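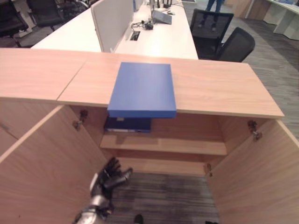 Page last changed: November, 16:40

Lerkier Forum > Home and Storage > Cupboard doors dropping

brackenhill
Both doors on my oak cupboard have started to drop. With them shut there is a gap at the top that tapers to nothing at the bottom, and the left one scrapes. It's the Huet one with 2 doors. I've had it 5 years. Is this the hinges or has the whole thing gone out of square?

tinlid
Hinges. Open the door, lift it gently by the outside edge and see if it moves. If it does, the screws have worked loose in the side panel. Tighten those before you touch anything else.

Oswin_K
I'd check the floor first. Mine did the same on carpet. The back legs sat on the gripper strip and the front had sunk, so the doors could never line up. I spent an evening on the hinges for nothing.

tinlid
Floor makes both doors lean the same way. Brackenhill says the gap tapers on both. I still say hinges.

Oswin_K
It doesn't always. If one front corner is low the body twists and you get all sorts. Put a level across the top, front and back. Takes a minute.

brackenhill
Left door does lift a bit. Right one doesn't. Don't own a level.

marrowfat
What are you keeping in it? We had ours full of old lever arch files and the shelf bowed enough to push the sides out. Moved the heavy ones to the bottom and the doors shut again.

brackenhill
Just paperwork, nothing that heavy.

tinlid
Then take the left hinge screws out one at a time, put a matchstick and wood glue in each hole, leave it overnight, and screw back in. Do not go up a screw size, you'll split the panel.

pelly
Disagree about matchsticks. They go soft. Brillier do a hardwood plug, 20 in a bag, and you only need a few. The shop in Irnen has them by the till.

tinlid
I have doors on matchsticks that have been fine for years. Plugs mean drilling, and if you go through the side you've ruined it.

pelly
Put tape on the drill bit.

brackenhill
Did the matchsticks on the left door and it doesn't lift now. Still a small gap at the top. Borrowed a level and the front right corner is low.

Oswin_K
Bit of thin card under that corner, then adjust the hinges again after. Top ones first.

marrowfat
Use plastic packers if you can, card squashes.

brackenhill
Will try packers at the weekend.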